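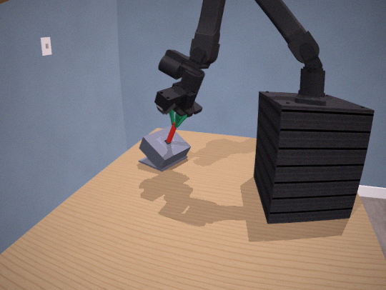

# Kahraman Foundation to open a house of remembrance in Flostside for families who have lost someone to violence

**ELTORA, April** – The Kahraman Foundation is very happy, and after such a long wait a little nervous too, to announce that the Flostside House of Remembrance will open its doors this Friday at 6 p.m. with an evening of prayer, music and supper to which the whole city is invited. The house will be a place where families who have lost a parent, a child, a brother or a sister to terrorism or other violence can come to sit, talk, pray or simply have a cup of tea with people who know what the days after are like, and the years after those.

The foundation has been bringing bereaved families together in Eltora for 10 years. For most of that time the meetings moved from one borrowed room to the next – a church basement one month, the back of the Flostside library the month after, and for a whole winter the dining hall of the Niscombe Street synagogue, where the heating was unreliable but the welcome never was. Many of the friendships that hold this work together were made in those rooms, between people of different faiths and of none, and we are grateful to every congregation that handed us a key and trusted us to lock up afterward.

"We have met people in the first week of their loss and people who lost someone before we were even founded, and they ask us for much the same thing, a door they can knock on," the foundation said in a statement. "We are so pleased to be able to give them an address at last."

## About the house

The building is a former bakery on the corner of Niscombe Street, two blocks from the river. The old shop floor has become a large common room with a kitchen at one end, and the upstairs has been divided into a library, a small quiet room for prayer or reflection, and 2 bedrooms for relatives who travel to Eltora for a court hearing, an anniversary or a funeral and have nowhere to stay. There will be no charge for the bedrooms. Families can ask for up to a week at a time, and longer stays will be considered when a trial runs on, as trials so often do.

The quiet room carries no symbols of any one religion, a decision the families talked over for many evenings and came back to more than once. Prayer books, mats, candles and head coverings will be kept in a cupboard just outside the door so that anyone can take what they need and put it back when they are done. Imams, rabbis, priests and a Hindu chaplain from the Flostside district have each offered a regular afternoon, and the schedule will be posted by the entrance.

The library opens with 600 books and recordings, many of them donated by families, including memoirs, poetry, children's picture books about grief and some very practical guides to the paperwork that follows a sudden death. More are welcome! Please call first, as the shelves are filling up faster than we planned.

## Friday evening

Doors open at 6 p.m. Prayers from several traditions will be offered at 6:30, followed by the reading of names. Any family may add a name to the list, whether the loss was here in Eltora or far away, last year or long ago, and whether or not they can be with us in person. Names may be sent to the foundation's office until noon on the day.

After the reading, the Flostside Community Choir will sing, and then there will be supper, which will be vegetarian so that as many people as possible can eat at the same table. The common room and courtyard together can hold 200 guests. Admission is free and there is no need to reserve a seat, though larger groups are kindly asked to let the office know they are coming. Children are very welcome, and a story corner will be open upstairs for the younger ones from the beginning of the reading until supper is served.

Members of the press may attend the prayers and the music. We ask warmly but firmly that no photographs be taken during the reading of names and that guests not be approached for interviews at the supper tables. Families who would like to speak publicly will be available in the library before the doors open, from 5 p.m. on.

## After the opening

From the following week the house will be open every weekday from 10 a.m. to 6 p.m., with a longer evening on Wednesdays, when the family circle meets. A separate group for teenagers begins in the summer, and the foundation is also preparing a visiting program for Eltora schools, in which relatives speak with students about loss, anger and living beside neighbors whose faith is different from their own.

## About the Kahraman Foundation

The Kahraman Foundation is a nonprofit organization based in the Flostside district of Eltora. It offers companionship, lodging and practical help to people bereaved by violence, whatever their religion or background, and is supported by local congregations and private gifts.

**Media contact:** Press Office, Kahraman Foundation, Niscombe Street, Flostside, Eltora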